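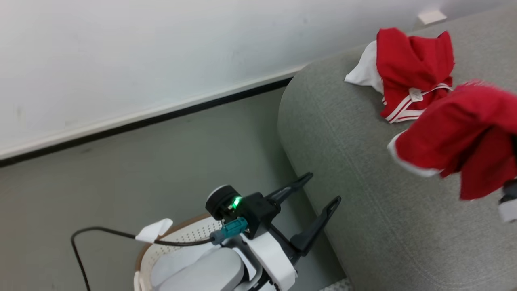
The summer league started in May, and by then Anežka Ondrejka had run out of reasons not to sort the uniforms.

They had been in her hall closet since the fall. Her brother had coached the team for six seasons, and when he moved to Hikthorpe for work he left her the bags, the ball pump and a notebook with everybody's shoe size in it. He said someone would come by for them. She put the bags behind the vacuum cleaner and shut the door.

Amedeo Zanetti called on a Wednesday, a little after six in the evening.

"I'm told you have our shorts," he said.

"Who is this?"

"I'm the new coach. For Reltura."

Reltura was the tile company that paid for the team. It had paid for the team when her brother played on it, too, and the money had always come late and in a plain envelope.

"I have everything," she said. "Some of it needs washing."

"How much of it?"

She looked at the closet door. "I'd have to open the bags."

He said he could come by at eight. She told him the building number and that the buzzer stuck, and then she went and got the bags out.

It was worse than she had thought and also less work. Her brother had put the clean things away with the dirty ones, but he had folded the clean ones, so they were easy to tell apart. She carried the laundry basket in from the bathroom and set it on the floor by the couch. Dirty went in the basket. Clean went on the couch. Socks went wherever they landed until she found the other one.

The red had held up. She remembered her mother saying it wouldn't, that cheap red always went pink by the second year and took everything else in the load with it. Her mother had washed them separately, in cold water, with the shorts turned inside out, and had written this down for her son on a card. Anežka found the card in the notebook. He had used it to keep score of something.

There was one jersey she didn't put in either place. It was the old goalkeeper's, from before the company changed its name from Starkum, and it had a tear under one arm that had been sewn up in blue thread. She had done that. She had been fourteen, and it was the only thread in the house. She hung it on the back of a kitchen chair.

At eight the buzzer stuck. She went down and let him in.

He was older than he had sounded, with a gray mustache and a sports bag that was too small for what he had come to get. He wiped his feet for a long time.

"My wife makes me do that," he said.

"It's fine."

He looked at the couch, then at the basket. "You've sorted them."

"I wasn't going to hand you a bag of socks."

"The last man handed me a bag of socks," he said. "Different team. There was a sandwich in it."

She made coffee in the Bellini pot and he drank it standing up. He asked if her brother was coming back and she said she didn't think so. He asked if the basket was the whole wash, and she said yes, two loads, maybe one if he had a big machine.

"I have a very old machine," he said. "The man wants 3,299 for a new one. I told him I bought my first car for 1,000."

"What did he say?"

"He said 3,000." Amedeo put his cup in the sink. "So I still have a very old machine."

She thought about the red going pink. She thought about an old machine with one temperature and this man putting everything in together, the socks and the shorts and probably his own shirts.

"Leave the dirty ones," she said. "I'll do them here. You can pick them up Saturday."

"You don't have to do that."

"They need to go in cold. Inside out."

He nodded as if he would remember it. Then he took the clean things off the couch and packed them into his bag, and when the bag was full he put the rest over his arm. She gave him the notebook and the pump. She kept the card.

At the door he stopped and looked back toward the kitchen chair.

"Is that one ours?"

"It's from before," she said. "It's torn."

"We don't have a spare for the goalkeeper."

She went and got it. He turned it over and found the place under the arm, and ran his thumb along the blue thread. It was an ugly piece of sewing, thick at one end where she had gone over it again and again.

"That'll hold," he said.

She walked him down because of the door. When she came back up she turned the first pair of shorts inside out, and then the next, and put them in to wash.

81 shares - 4 comments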